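Home | Reviews | Buying Guides | Forum | About

Review: Foltgate simulation package for two-arm kitchen work
Posted 12/01/2019 by Trefor Edwards

We run a small lab that works on food handling with two-arm robots. Our budget for the year had one large line in it, a pair of arms with multi-fingered hands, and I was asked to find out whether we could put off part of that purchase. Foltgate is the software we bought to help decide. I have used it since April, mostly on a single desktop machine, and this review is written for people who are planning the same kind of spending.

What you pay for

The license is 275 per seat per month, with a minimum term of 6 months. Support is extra at 300 for the whole term. Object packs from Korkeo are sold separately, and we bought one kitchen pack, also at 300. Check the pack list before you order. I assumed the fruit was part of the base product, and had to go back to purchasing for a second approval.

You will also need a decent graphics card. Ours was already in the building, so I left it out of the comparison, but a lab starting from nothing should add it in. Staff time is the other cost that doesn't show on the quote. Tímea Nyitrai spent most of her first two weeks on setup, and a good part of that went into matching the arm models to the joint limits on the data sheets.

Setup

The installer works. The manual is thin and in places describes menus from an older version. Importing an arm is simple if the vendor supplies a clean model file. Hands are harder. The fingers have many joints, and an error in one of them can make a whole grasp look wrong. We had one thumb bending the wrong way for several days before Tímea found a swapped sign in the file.

Support answered every message I sent, usually the next morning. Their answers were short and correct.

Daily use

We use it to plan layouts and reaches. You put the items on the counter, place the two arms, and run a task over and over with small changes in position. That is where the money goes back into the budget. We had planned to order a long-reach version of the arms. After a month of test layouts we could see that the standard reach covered the jobs we care about, provided that the arms are mounted a little closer together than our first drawing had them.

Fruit is one of our main test cases. An avocado and a pear on a plate make a good starting task, with different shapes and a rim the fingers have to clear. Add a skillet nearby and the hand has less room to come in from the side. 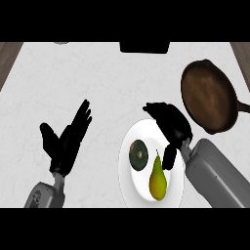

Contact is the weak point. Rigid items behave well enough for planning, but nothing in the package gives when you squeeze it, so it won't tell you how hard a hand can press before it bruises something. I would not choose fingertips or force sensors on the basis of these results. For that we rented a Tusus hand and used real fruit, and I would keep a rental line in the budget whatever software you buy.

Speed is acceptable. Two arms with full hands run slower than real time on our machine — leave the long batches for overnight. The camera views are fine for reviewing a run, and the export to our planning tool worked the first time.

Compared with Gronow

We also had a trial of Gronow. It has the better manual and a cleaner screen, and it is easier for a new person to learn. Its hand models were limited when we tried it, and we could not get ours to load properly. If you only plan to buy simple two-finger grippers, I would look at Gronow first.

Would I buy it again

Yes, for planning. We renewed one seat and dropped the other, as two people rarely needed it on the same day. If you are writing a budget now, put the software in the first quarter and hold the hardware order until you have run your own layouts. Ask for the object pack list in writing, and ask which version the manual covers.

This site uses cookies to remember your settings. By continuing to browse you accept our cookie policy.

Contact us | Copyright 2019, all rights reserved | Back to top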